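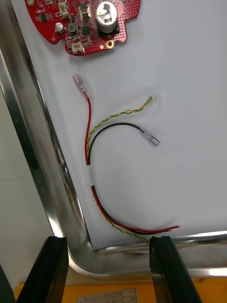 그림 3-1. 흰 종이를 깐 스테인리스 트레이 위의 기판과 배선 하네스

분류: 설치 및 조립 안내 > 3장 부품 키트 준비

3. 부품 키트 준비

이 장에서는 Zostier 제어 유닛을 조립하기 전에 부품을 한 벌씩 트레이에 모으는 방법을 설명합니다. 한 벌은 기판, 배선 하네스, 커넥터 케이블, 리드선이 달린 소형 부품으로 구성됩니다. 키트 한 벌에 트레이 하나를 사용하며, 두 벌을 한 트레이에 겹쳐 담지 않습니다.

3.1 준비물

- 스테인리스 트레이와 트레이 바닥에 맞게 자른 흰 종이
- 노란색 플라스틱 트레이 4개
- 정전기 방지 손목 밴드와 장갑
- 부품 목록표 (부록 B)
- Clisbridge 보관 봉투와 라벨

주의: 기판을 만지기 전에 손목 밴드를 착용하고 접지 상태를 확인하십시오. 기판은 가장자리만 잡습니다. 금색 패드와 커넥터 핀에는 손을 대지 마십시오.

3.2 작업대 배치

1) 작업대 위를 마른 천으로 닦습니다. 세정제를 썼다면 30분 이상 두었다가 다음 단계로 넘어갑니다.
2) 스테인리스 트레이를 작업대 가운데에 놓고 흰 종이를 깝니다. 종이가 테두리 위로 올라오면 잘라 냅니다.
3) 노란색 트레이를 좌우에 두 개씩 놓습니다.
4) 노란색 트레이에는 부품을 종류별로 나누어 담습니다. 기판은 왼쪽 아래, 커넥터 케이블은 오른쪽 위 트레이에 둡니다.
5) 기판은 부품이 실장된 면이 위로 오도록 놓습니다. 다른 기판 위에 포개지 마십시오.

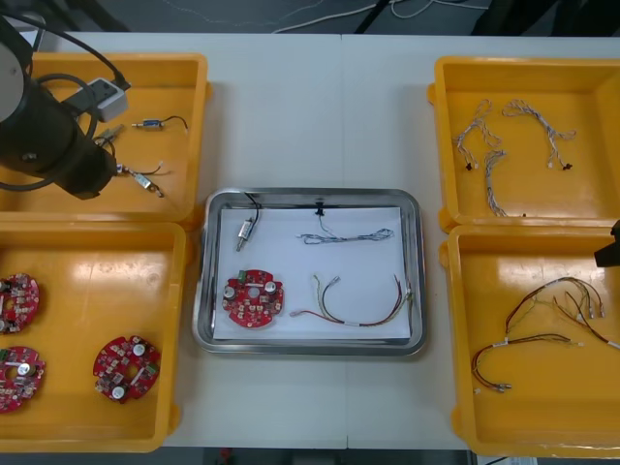 그림 3-2. 가운데 트레이에 담은 부품 네 가지와 양옆의 노란색 트레이

참고: 작업대 상판에 이음매가 있으면 트레이가 기울지 않는지 손으로 눌러 확인합니다. 흔들리는 트레이에서는 작은 부품이 한쪽으로 쏠립니다.

3.3 키트 담기

1) 기판 한 장을 꺼내 커패시터가 기울거나 눌린 곳이 없는지 살펴봅니다. 이상이 있는 기판은 별도 봉투에 넣고 라벨에 "보류"라고 적습니다.
2) 기판을 스테인리스 트레이의 왼쪽에 놓습니다.
3) 배선 하네스를 기판과 겹치지 않게 놓습니다. 전선은 완만한 곡선이 되도록 두고, 꺾거나 단단히 감지 않습니다.
4) 하네스의 단자와 커넥터를 하나씩 확인합니다. 투명 슬리브가 있는 압착 단자는 슬리브가 밀려나 금속 부분이 드러나지 않았는지 봅니다.
5) 커넥터 케이블을 기판 오른쪽 위에 놓습니다. 꼬인 케이블은 풀지 마십시오.
6) 리드선이 달린 소형 부품은 마지막에 왼쪽 위에 놓습니다. 리드선이 테두리 밖으로 길게 나왔으면 안쪽으로 정리합니다.
7) 부품 목록표와 대조한 뒤 확인란에 서명합니다.

경고: 하네스를 들어 올릴 때 전선 한 가닥만 잡아당기지 마십시오. 압착부가 빠질 수 있습니다. 묶음 테이프가 있는 제품은 테이프 부분을 잡습니다.

3.4 하네스 종류 확인

기판은 같아도 주문 사양에 따라 하네스가 다를 수 있습니다. 전선 색만 보고 판단하지 말고 부품 목록표의 번호, 단자 모양, 커넥터 수를 모두 대조하십시오. 특히 Visix 표시부를 함께 주문한 경우에는 목록표 뒷면의 추가 항목까지 확인해야 합니다. Kolář 전원 모듈용 하네스는 다른 사양과 섞어 쓸 수 없습니다.

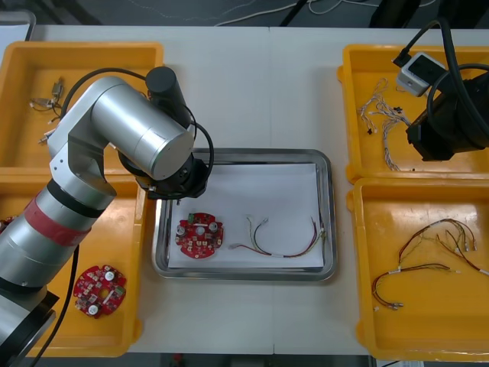

그림 3-3. 기판을 왼쪽에, 하네스를 오른쪽에 둔 상태

참고: 케이블이 트레이 안에서 엉켜 있으면 당겨서 꺼내지 말고, 커넥터 쪽부터 한 가닥씩 분리합니다. 엉킴이 잦으면 한 트레이에 담는 수량을 줄이십시오.

3.5 보관 및 기록

- 완성한 키트는 당일 조립에 사용합니다. 남은 키트는 보관 봉투에 넣고 라벨에 키트 번호를 적습니다.
- 흰 종이는 키트 100벌마다 교체합니다. 얼룩이나 납 부스러기가 보이면 바로 교체합니다.
- 손목 밴드는 매일 작업 전에 점검합니다.
- 부품이 모자라거나 목록표와 다르면 임의로 대체하지 말고 자재 담당 Morag Tosh에게 알립니다. 내선 번호는 56번입니다.

조립 순서는 4장을 참조하십시오.

개정일: 2025년 5월 17일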